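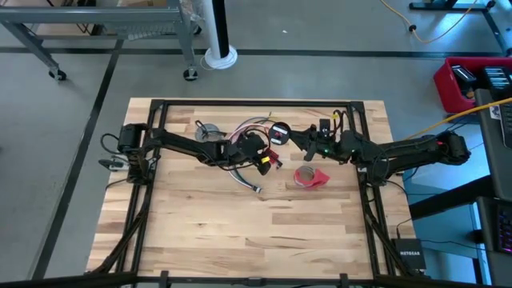
Do both arms have to be homed before either one will take a command? Either arm will move by itself as long as its own side has been homed, but the handover routine refuses to start until both have reported in, so just home the pair and save yourself the sulking.

(Ruairí asked me that twice on the bench and once by text, so it goes at the top of the entry where he can find it.)

Sun 24 October, student arms project, bench notes

Long day, good day, bit of a silly day in the middle. Writing this up with cold tea while Yu-na finishes soldering, so forgive the order of things.

We started on the handover, as planned. For anyone reading who missed last week, the job is: one arm picks a thing up, brings it to the middle, the other takes it, and nothing gets dropped or crushed. The Starkum judges score it on clean passes, and they take points off for any pass where both grippers are closed on the piece for longer than 2 seconds. We had been way over. Ah-rin had the idea of letting the receiving side close slowly and telling the giving side to open as soon as the current on the receiver starts to climb, instead of waiting for it to settle. I was doubtful (I said so, loudly, and she has asked me to put that in writing, so there you go). It worked on the third go and then on most of the ones after that!

The number we ended up with for the current threshold on the right-hand side is 2,600. That's raw counts out of the driver, not anything sensible like milliamps. At 2,000 it let go far too early, before the other gripper had hold of anything, and we spent a cheerful half hour picking bits off the floor. I tried higher as well and it just squeezed. Woo-jin wants to plot the whole range properly and he is right, but I wanted to see it go before lunch.

Left side still needs its own number. Don't copy the right one across. I did, and it was wrong.

Wiring. Right. I know. The middle of the table is a bird's nest and the cables do loop about on the wood, and I had promised Joon-young it would be sorted by now. What happened is that every time we change a gripper we undo whatever bit of tidying was done before, so I've stopped tidying until the grippers are settled. There's tape on the table for whoever gets to it first. What I'd like, when we get there:

Leave slack at each joint, more than you think. Bend the arm to its worst pose by hand first, power off, and only then tape.
Keep motor power and the signal lines on different sides of the link if you can bear it.
Label both ends. Ah-rin's labels are lovely, mine fall off, use hers.

The silly bit in the middle: around noon the right arm started twitching at the wrist, little nods, as if it was agreeing with us. We blamed the new code. Woo-jin rolled back to Friday's version and it nodded at that as well. Then we blamed the power supply. Then Ruairí, who had been quietly eating crisps through all this, asked whether anyone had looked at the connector he'd knocked while reaching for his drink. It was half out. Pushed it in, nodding stopped. An hour and ten minutes of my life. So, new rule, wiggle the plugs before you touch the code, and drinks go on the desk.

Clevusari (Yu-na's name for the planner, I've given up asking what it means) is behaving much better since she rewrote the bit that checks whether the two arms are about to hit each other. Before, it only compared the grippers. Now it checks the forearms too, and it takes a touch longer to think but I haven't had to slap the stop button all afternoon. She logged 3,276 planned poses overnight and went through the ones it rejected. A few of those looked perfectly fine to both of us, so it's probably being too careful near the frame. I'd leave it careful until after the competition. If we need the speed back we can argue about it then.

Teaching bit, for the first-years coming along next session. I'd like them to move the arms by hand with the motors off before they see a line of code. Ah-rin did that with me when I joined and it's the only reason I understood what a joint limit was. Then the little jog script, slow speed, one arm at a time, with somebody else's hand on the stop. Then the handover, if we've got time, which we won't. Joon-young thinks they should write the gripper open and close themselves from scratch. I think that's lovely and will eat the whole session. We left it there.

Things ordered or asked for: two spare gripper fingers from Celus (the softer sort, the hard ones mark everything), and a proper cable sleeve from Baek if they'll do us a short length. Their minimum order is miles of it. Yu-na is writing to them because she is polite and I'm not.

One thing I can't explain yet. The left arm drifts a little to the outside when it's been sitting still for a while, only at the elbow, and only sometimes. You come back from lunch and it's a finger's width off where you left it. It could be the clamp on that side letting the rail shift, or it could be the joint sagging, or it could be me misremembering where it was. I've put a pencil mark on the wood under the tip so next time we can check. Please don't rub it out.

Next session, in whatever order people turn up:

Find the left threshold. Start low and go up in small steps, write each one down.
Woo-jin's sweep on the right arm, with the same piece every time.
Look at the pencil mark before powering anything.
Try the handover with something light and bendy. We've only used stiff pieces and the Starkum sheet says "assorted".
Cables, if the grippers are done. Joon-young, I've written it down, it's official.

Later: Yu-na's joint is done and it holds. Ran the handover twice more with her lead in and both passes were clean. Powered down, stop button in, key's on the hook.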